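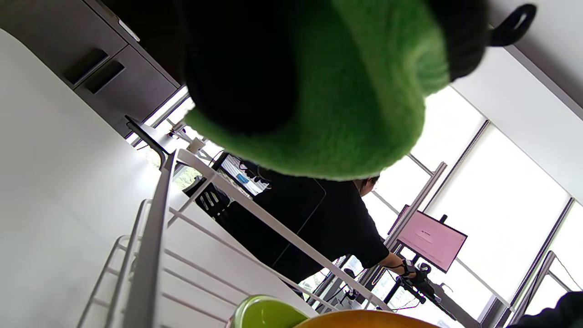
Fuzzy green object, close up

Stock list imports – common questions

What file types can I upload to Kildale?
CSV or XLSX. Nothing else for now. Old XLS files need saving as XLSX first.

Is there a row limit?
2,000 rows per file. Bigger list – split it and upload one after the other. Keep the header row in every file.

My upload stopped at row 300, why?
Nearly always a stray comma or a blank item code. Fix the row, upload the same file again. Rows already in won't be doubled up.

Can I undo an import?
Yes, for 30 days. Settings > Imports > Roll back. Any item already on an invoice stays put.

Does it work with Golluva?
Yes. Export from Golluva as "Plain list", not "Full list". The full one has merged cells and we cant read those.

Prices came in without VAT?
Tick "Prices include VAT" on the second screen. Easy to miss, sorry. Will move it in the August update.

How many suppliers can I have?
10 on Basic, no limit on Plus.

Who can run an import?
Admins only. Staff logins can veiw the history but the upload button is greyed out.

Still stuck?
Use the help form and attach the file you tried to upload.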